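틴홀름 석재 전시장 공개일 방문기

2월 23일 수요일에 틴홀름 석재 공개일에 다녀왔다. 주방 상판을 바꾸려고 자료를 모은 지 몇 달 됐는데, 인터넷 사진만 봐서는 갈색 계열 대리석이 어떤 느낌인지 알기 어려웠다. 전시장은 그로타다우역에서 22번 버스를 타고 종점에서 내리면 된다. 입장료는 없고 입구에서 이름만 적는다.

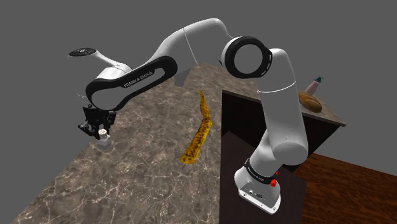
샤오원슝
주방·욕실 자재 담당 필자

오전 설명은 로리 그로노 씨가 맡았다. 대리석의 무늬를 고르는 법부터 시작했다. 같은 갈색이라도 회색이 섞인 것과 붉은 기가 도는 것은 조명에 따라 차이가 크다고 한다. 흰 줄무늬가 가늘게 갈라지는 돌은 넓게 깔았을 때 덜 답답해 보이지만, 이어 붙일 때 무늬를 맞추기가 까다롭다. 그래서 계약 전에 실제로 쓸 판을 직접 보고 표시해 두라고 권했다.

창고에는 판재가 142장 세워져 있었다. 판마다 번호표가 붙어 있고, 뒷면에 두께와 입고 월이 적혀 있다. 9월에 들어온 물건이 가장 많았다. 손으로 만져 봐도 된다고 해서 유광과 무광을 번갈아 만져 보았다. 무광 쪽이 손자국이 덜 남았다. 다만 기름이 튀는 자리라면 어느 쪽이든 발수 처리를 해야 한다.

가공실은 유리창 너머로만 볼 수 있다. 절단기가 돌아가는 동안에는 물소리가 커서 설명이 잘 들리지 않았다. 싱크볼 구멍은 도면을 받은 뒤에 뚫고, 모서리는 기계로 한 번 간 다음 사람이 다시 다듬는다. 모서리를 둥글게 할지 각지게 할지는 이때까지 정하면 된다고 했다.

점심은 전시장 옆 식당에서 먹었다. 국수가 괜찮았고 자리는 좁았다.

오후에는 관리 방법을 들었다. 고시우퐁 씨가 레몬즙을 떨어뜨린 시험편 2개를 보여 주었는데, 바로 닦은 쪽은 표가 나지 않았고 하룻밤 둔 쪽은 광택이 죽어 있었다. 식초, 와인, 토마토소스도 마찬가지라고 한다. 세제는 중성으로 쓰고 거친 수세미는 피해야 한다. 뜨거운 냄비는 받침 없이 올리지 않는 편이 좋다.

견적도 물어보았다. 돌값과 가공비, 운반비를 따로 적어 주기 때문에 비교하기는 편했다. 엘리베이터에 들어가지 않는 긴 판은 운반비가 따로 붙는다. 우리 집은 5층이라 두 판으로 나누는 쪽으로 마음이 기울었다.

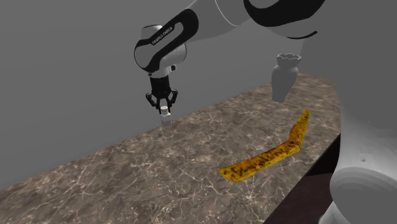 가기 전에 알아둘 것

주차장은 좁으니 버스가 낫다. 창고 안은 난방이 없어 겉옷을 챙겨야 한다. 상판 치수를 적어 가면 그 자리에서 견적을 받을 수 있다. 작은 견본은 안내대에서 나눠 주는데, 오후 늦게는 밝은 색만 남아 있었다. 다음 공개일 날짜는 아직 나오지 않았고, 전시장 게시판에 올린다고 한다.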